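Home | Sites | Safety | Checklists | Staff notices

Workstation inspection checklist with comments: hand-held gripper stations, Plirkeck hall

6 Sep 2019
By Ok-hee Tak, site safety

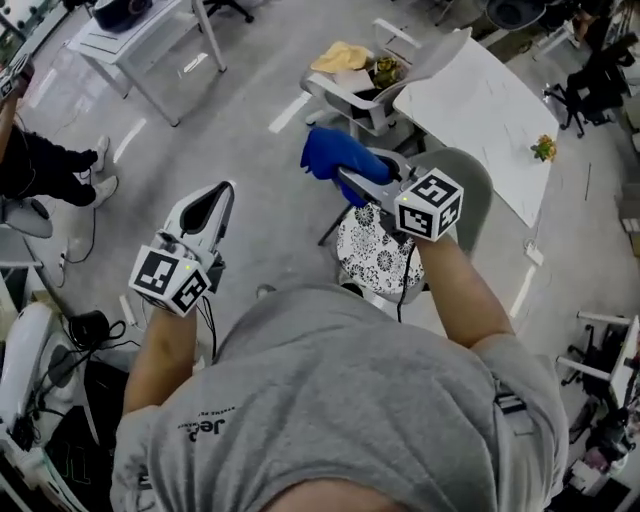
1. Scope

This round covers the demonstration floor at Plirkeck, where staff work with hand-held grippers to record household and handling tasks for the Trodus arms. It does not cover the arm cells, which have their own sheet and are inspected by Flistis under the service contract. Bülent Yurt walked the floor with me as shift lead. Ratings are OK, Fix (within the week) or Stop (no work until done).

2. Floor and walkways

2.1 White floor lines visible and not worn through. OK.
Comment: The lines were painted for the old packing layout. Furniture now stands wherever a task needs it, so people no longer read them as walkways. Either repaint to suit the current layout or tell staff in writing that they have no meaning.

2.2 Power strips off the floor or against a fixed edge. Fix.
Comment: Strips are lying on open floor. People at these stations look at their hands and at the task for most of a session. They do not look down. Bülent to order clips for the table legs.

2.3 Slack cable coiled and clear of feet. Fix.
Comment: Coils are fine where they are beside the equipment. The trouble is the loose cords running out from the strips.

2.4 Chairs and stools not in use pushed in. OK.
Comment: Keep the stool only when the task calls for it. Operators step backward without checking.

3. Hand-held grippers

3.1 Cable hangs free of the forearm and does not pull on the wrist. OK.
Comment: Two operators asked for a longer cable. A longer cable would make 2.3 worse. Try an overhead line at one station first.

3.2 Marker cubes tight on their mounts, faces clean. OK.
Comment: One cube came back in April with a cracked corner. It was glued, and the edge was sharp. Replace next time, do not glue.

3.3 Indicator light checked before start. OK.

3.4 Jaw covers intact. OK.
Comment: Check for splits at the tip. Spares are in the cabinet by the stairs.

3.5 Spacing between operators. Fix.
Comment: There is no rule at present. People work it out among themselves and mostly do it well, but new starters don't know to ask. Proposed rule: both operators stretch their arms out with grippers in hand before starting, and if they can touch, one moves.

4. Strain and working time

4.1 Breaks taken and written down. Stop, cleared the same day.
Comment: The break sheet had been blank for three shifts. Work resumed once a new sheet was up and Bülent had spoken to both crews. Breaks are every 25 minutes with both grippers put down.

4.2 Daily recording target posted. See comment.
Comment: The hall target is 4,000 recordings a month. Last month came in at 3,463. I was asked twice during the round whether the shortfall would be taken up with individuals. It will not. Nobody should skip a break to make up the difference, and I would like management to put that in writing.

4.3 Shoulder and wrist complaints logged. Fix.
Comment: Packing staff used to report sore backs. Since moving here they report sore thumbs and shoulders. The log form still lists only lifting injuries. New form to come from Sönmez, who did the one for the warehouse.

5. People and training

5.1 Each operator has had the floor briefing. OK.

5.2 Operators know what the recordings are used for. Fix.
Comment: Answers varied a lot. Several people from packing believe they are training the arms to take over their old line, and some were told so by a supervisor. The line closed before this work began. A proper meeting is needed, with time for questions about which jobs stay and at what grade.

5.3 Operators know how to refuse a task. OK.

Next round: after the clips are fitted. Send corrections to Bülent Yurt.

Contact site safety | Copyright Plirkeck | Back to top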